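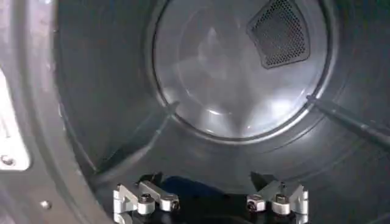
Tambour de sèche-linge, vue intérieure.

Entretenir la corde d'un arc à poulies
Fiche pratique du club de Corow, mise à jour le 2024-08-19

1. Contrôler la corde avant chaque séance. Tout brin rompu impose l'arrêt du tir.
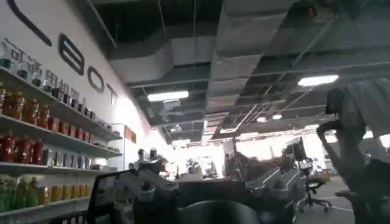

Bouteilles rangées sur des étagères blanches.

2. Retirer l'ancienne cire avec un chiffon sec, puis appliquer la cire Ziltelby en couche mince, sur 13 centimètres à la fois. Ne pas cirer les tranche-fils.

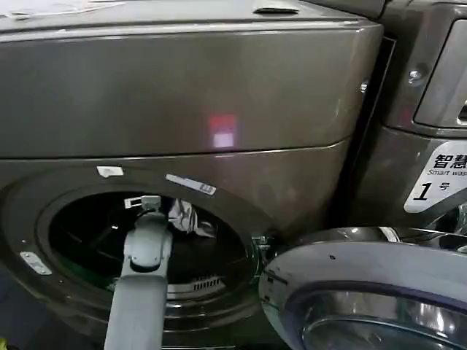
Machine à chargement frontal, porte ouverte.

3. Faire pénétrer la cire entre deux doigts pendant environ deux minutes, puis essuyer l'excédent.

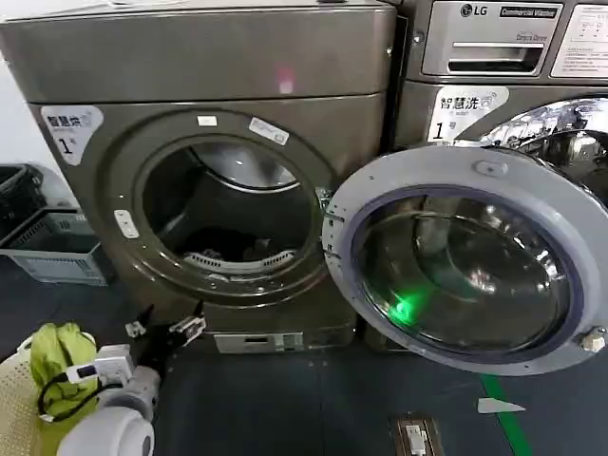
4. Vérifier l'alignement du repère de chaque came. Le remplacement de la corde est confié à un atelier équipé d'une presse.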